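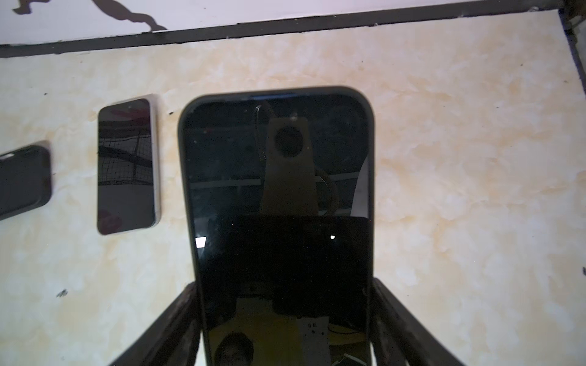

Incidencia 3058: la pinza suelta el teléfono al girar la muñeca
Proyecto: Yupanqui (clasificación de móviles usados)
Celda: Alus, puesto de mesa
Estado: resuelta, en observación
Prioridad: alta (caída de pieza)

Descripción del problema

Desde el cambio de programa de marzo, la celda coge los teléfonos sin problema, los levanta y, al empezar el giro de muñeca para enseñar la trasera a la cámara fija, algunos resbalan. Dos han llegado a caer sobre la mesa. Ninguno roto, por suerte, pero uno quedó a un palmo del borde y eso ya no nos hace gracia.

Pasa con los modelos grandes de pantalla lisa. Con los pequeños no hemos conseguido reproducirlo ni una vez. El controlador no da error: para él la pinza sigue cerrada y el teléfono sigue dentro.

Lo que esperamos: que el teléfono aguante el giro completo o que la celda se pare antes de moverse.

09:10 – Primera revisión

¡Qué avería más interesante! Lo digo de verdad, llevaba tiempo queriendo meterle mano al módulo de agarre y por fin hay motivo.

Empiezo por lo mecánico. Parada de emergencia probada, responde bien. Dedos bien atornillados, sin holgura en la base. Las caras de contacto están gastadas, con rozaduras en los cantos, y las estrías ya no muerden como deberían. Las limpio con un paño seco y repito la prueba con el mismo teléfono: cae igual. Apunto el desgaste como sospechoso y sigo.

09:45 – Registros

Me bajo el registro de fuerza de la pinza (Plulent, versión 6 del módulo). La consigna de cierre está en 18 N, la misma de siempre. La fuerza medida llega a ese valor al cerrar y luego baja poco a poco mientras el brazo sube. Cuando arranca el giro ya está bastante por debajo, y ahí se va el teléfono.

Es decir, cierra bien y no mantiene. ¡Esto ya es una pista estupenda!

10:20 – Prueba cruzada

Desactivo el ahorro de energía del motor de la pinza, que venía activado por defecto con el programa nuevo. Mismo teléfono, misma posición, mismo giro. Aguanta. Lo vuelvo a activar y resbala. Lo desactivo otra vez y aguanta.

O sea que el ahorro de energía reduce la corriente en cuanto detecta que los dedos no se mueven. Con un teléfono ligero la fuerza que queda basta y ni nos enteramos; con uno grande y pesado, y con los dedos así de pulidos, no llega.

10:50 – Por qué no saltó la alarma

Esta parte me parece la más importante de toda la incidencia, más que la caída en sí. La comprobación de pieza presente mira la apertura de los dedos, y la apertura no cambia hasta que el teléfono ya se ha ido. Para entonces el brazo está a mitad del giro. Hay que mirar también la fuerza.

11:30 – Cambios aplicados

1. Ahorro de energía desactivado en la pinza de Alus. Guardado en la configuración permanente (ojo, si solo se cambia en pantalla se pierde al reiniciar, ya me pasó una vez).
2. Nueva condición antes del giro: si la fuerza medida está por debajo de la consigna, el brazo no gira, baja y deja el teléfono en la mesa.
3. Velocidad de giro reducida para los modelos grandes hasta que lleguen los dedos nuevos.
4. La consigna se queda como estaba. Subirla taparía el síntoma y no quiero apretar más una pantalla de cristal.

12:15 – Verificación

Repetida la secuencia completa con los teléfonos grandes: coger, subir, girar, volver y dejar. Sin deslizamiento visible y con la curva de fuerza plana de principio a fin (¡da gusto verla!). Después he forzado el fallo activando otra vez el ahorro, y la celda ha hecho justo lo que tenía que hacer: no ha girado y ha bajado el teléfono con suavidad.

Recordatorio para quien repita la prueba: manos fuera de la mesa mientras el brazo está en automático, también para rescatar un teléfono que parezca que se va a caer. Se para la celda y luego se recoge.

Pendiente

Pedir a Tokus un juego de dedos con la goma nueva. Los actuales sirven para seguir trabajando, pero al límite.

Revisar si las demás celdas del proyecto recibieron el mismo programa con el ahorro activado. Si es así, abrir incidencia aparte y enlazarla con esta.

Preguntar a Plulent si se puede desactivar el ahorro solo con pieza cogida. Sería lo ideal, porque con la pinza vacía la función está muy bien pensada y el motor trabaja más fresco.

13:05 – Nota de cierre

Dejo la incidencia en observación hasta el cambio de dedos. Si alguien ve resbalar un teléfono, aunque sea un milímetro y no llegue a caer, que pare la celda y adjunte aquí el registro de fuerza antes de reiniciar. El registro se borra al arrancar.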